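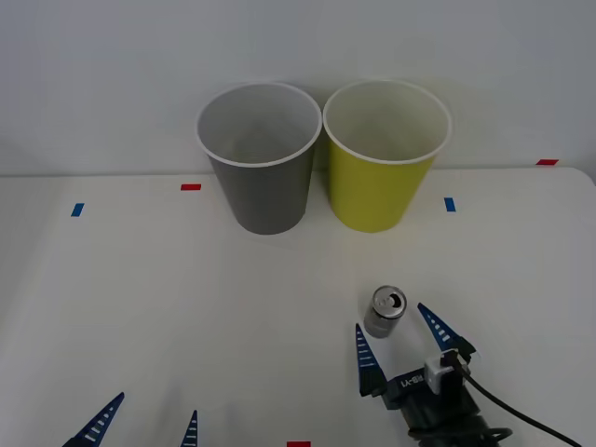

Two paper cups and a can on the table, right gripper at the can.

Can a two-arm setup clear a break room table yet, or am I wasting my money?

Posted in Home & Shop Automation, October 2026

We run a small packing shop, one break room, one long table. Every shift ends with cups and cans all over it and whoever is last out gets stuck with the job. My brother in law keeps sending me videos of robot arms folding towels and says just get one. So I'm asking people who have really used these. Not looking for a sales pitch.

What I need it to do: cups go in one bin, cans in another. Thats it. No washing, no wiping. Table is plain white, nothing fancy, decent light. Paper cups mostly, the kind with the rolled rim, and small aluminum cans, some of them opened with a bit left in the bottom. I can keep other junk off the table if that helps.

Budget is not huge. Used is fine. Can it run without somebody standing there?

Aliyu_packing

stindwood_shop
Short version: it can do it, slow, and not alone.

I've had two arms on a bench since April. Mine is a parts sorting job but we tried cups for fun. Things I'd want to know if I was you:

Paper cups crush. Grab near the rim, where the roll makes it stiffer, or go easy on the closing force. Ours flattened a whole sleeve before we got that right. Thin pointy fingers are nice for getting in between things, not so nice for holding a cone shape. Cup gets wider going up so it wants to slide on you.

Cups standing almost touching, like the gray and the yellow-green one in the picture, are harder than one cup by itself. You go for the left one and bump the right one. A can standing off by itself like that one is the easy case, fingers either side and close. Shiny metal does throw the camera off sometimes. Move your lamp before you blame the software.

Opened cans: keep it upright till it's over the bin. Ours tipped one on the way and I had cola in a connector. Put a drip tray under the path. Also tie your cables back.

Tape marks on the table help a lot, mostly for the humans. We put little bits of red and blue down so everybody sets stuff out in the same spots when we test. Looks dumb, saves arguments.

Speed, we got about 30 seconds an item. You can clear that table by hand before it gets the second cup. And it stops and waits for help more than I'd like. So no, I would not leave it running and go home. Maybe next year.

wurnham62
dont bother. get a trash can with two holes and put it next to the door. mine cost less than lunch

cidstead_maint
Kind of agree with the guy above but the OP asked about robots so.

We did a trial at the Cidstead plant, break room and one workbench. Kept a log. 1249 pickups tried, 631 of them went in the right bin with no help. So half. That counts everything, including the first weeks when it was awful, and it was a good bit better by the end. Paper cups were the worst of it, nearly all our misses were a cup knocked over or squeezed out of the fingers. Cans were fine unless someone had crushed them first.

What ate the time was people. They don't leave cups standing up, they leave them on their side, stacked 3 deep, with a napkin and a spoon in. Every one of those is a new problem. A neat row of cups on a clean table proves very little about your Friday-at-closing kind of mess. If you go see a demo, bring your own trash and dump it out. Seriously. Watch what they do with it.

Second arm was worth having for stacks, one holds and one pulls. For single cups and cans it mostly sat there. If money is tight start with one arm and leave room to bolt on the other.

Would I buy for cups alone? No. If you have some other dull job for it during the shift and cups are the extra, then maybe. What are you packing, boxes or bags? Bags is a whole other headache.

Aliyu_packing
Boxes, small ones. OK thanks all. Going to get the bin with two holes for now and ask about a one arm trial on the box line. Will bring my own trash lol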